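4.2 Where the planner trips up

I said in Section 3 that the lid task looked like the easy one when we wrote the list. It's the one I ended up spending most of December on, so let me go through it properly.

The planner, Stuvari, keeps a small tree of what rests on what. A lid can be on the steamer or on the table, and that one bit decides whether the contents are worth looking for at all. Fine so far. The trouble is that the two cameras hardly ever agree about how much they can see. The wrist view loses the left side of the pot most of the time, while the head view gets the whole pot but tends to chop off whatever is close to the front of the table. Pylyp Harasym wrote the first version of the merging code, and it simply trusted whichever camera had the higher score. You can guess how that went (badly, and with great confidence!).

What we do now is slower but a lot calmer. Each camera fills in its own copy of the tree, and a node stays "unknown" until at least one view has enough of the rim to fit a circle to it. We keep the last 11 guesses per node and only flip the lid bit when they settle. Both the pot and the steamer are round and one sits inside the other, so we also had to stop the fitter from happily gluing the two rims together. Colour did most of the work there, as the steamer's rim is bright yellow and the pot's is plain steel.
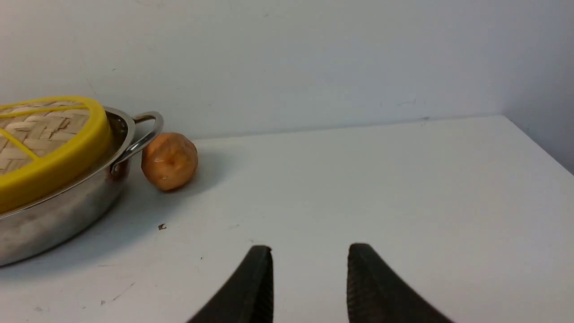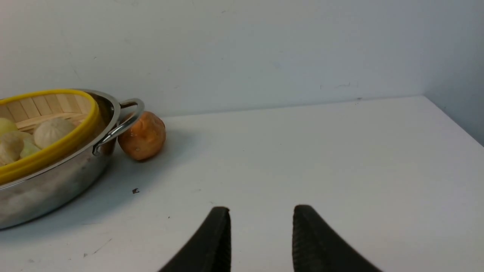
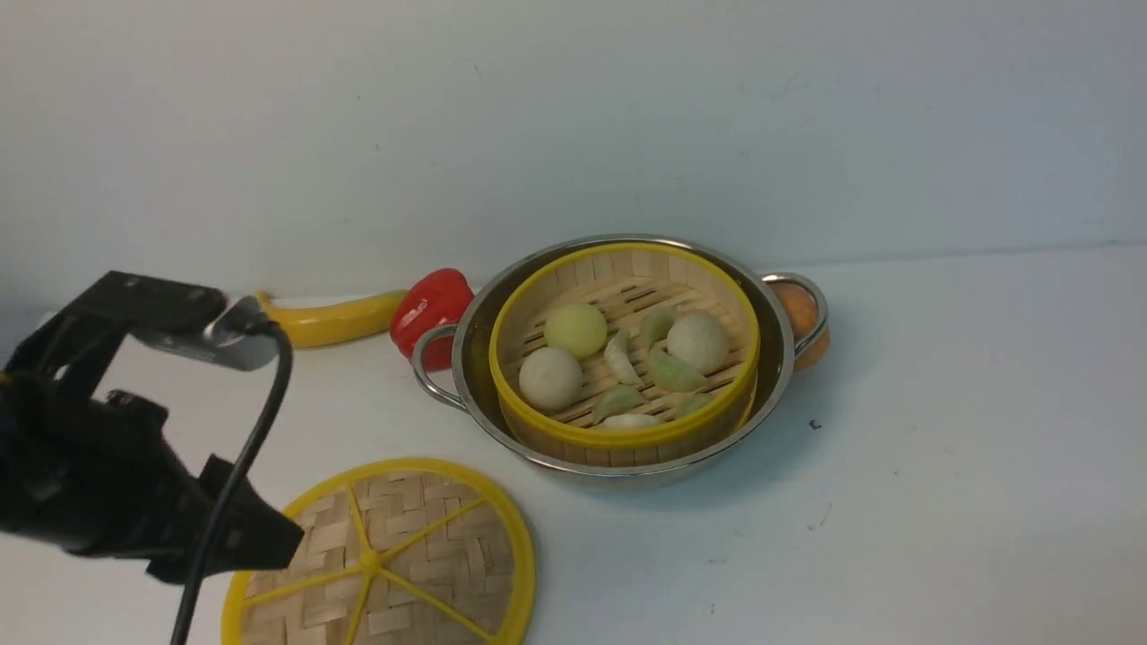
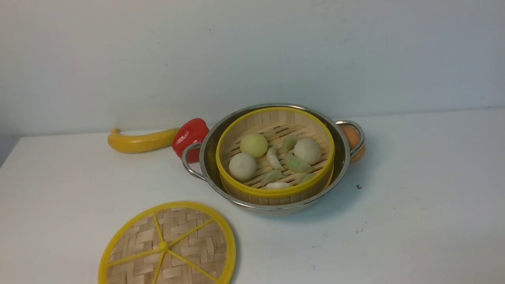
Figure 2. The lid task from the wrist camera (first two) and the head camera (last two). The lid is on the pot in the first; the steamer is open in the other three.

Over 600 planning calls, the merged tree got the lid bit wrong in 116, and I went through every one of those by hand. Most were plain timing faults, where the planner asked its question before the tree had caught up. I'd love to blame the cameras for the rest, but a fair few come down to my own threshold for a "good enough" circle, which I set early on and then forgot about.

Raising it helps with the lid and makes the small round things worse, so for now each class gets its own value, stored next to the grasp settings. It's a bit ugly. Section 5 goes back to the same calls with the threshold learnt from the logs.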